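About Gurnelell

Gurnelell is a small workshop that makes practice boards for people learning to handle computer parts. If you have ever held a processor over a socket for the first time and felt your hands go a bit funny, you already know why we started!

It began with Engelbert Schwaiger, who was teaching an evening repair class and kept running out of old motherboards for his students to practice on. Boards are awkward to learn on anyway. They're crowded, the labels are tiny, and a beginner can't tell which bit matters. So he sat down one September and made a plain plastic panel with just one job on it: pick up the chip, line it up, set it down. His class loved it, the class next door borrowed it, and it took a while to get it back.

We still work much the same way. Each board begins as a sketch and a pile of parts, then spends a long time on the bench while we argue over corner shapes and how deep a cutout ought to be. The bench itself is one of our favorite things in the shop – a big slatted aluminum top that we use for everything from first fittings to final checks.

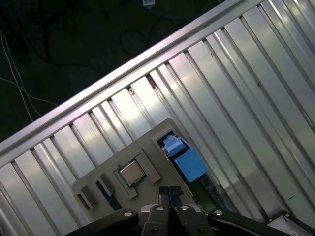 A processor in its bracket on one of our beige boards, on the aluminum bench.

We have two families of boards now. Dutora is the one most schools begin with, and it is all about processors and how to hold them by the edges. Zirnura is for people who have the basics down and want to move on to plugs, latches and those fiddly connectors that never seem to face the way you expect. We keep both in light colors so a dropped screw or a speck of dirt is easy to spot (you would be amazed how much this helps at the end of a long class).

There are 7 of us these days, and everybody builds, packs and answers email. Last year we sent out 1,312 boards, mostly to repair classes, school clubs and libraries with a tinkering corner. Around 100 came back to us for new brackets, and we were happy to see them, scratches and all. A worn board means somebody has been practicing.

If you run a class and would like to try one, write and tell us what you teach and how many people share a table. We also love hearing about parts that your students find tricky – the next board has to come from somewhere, and Ông, our newest project, grew out of a letter from a school club.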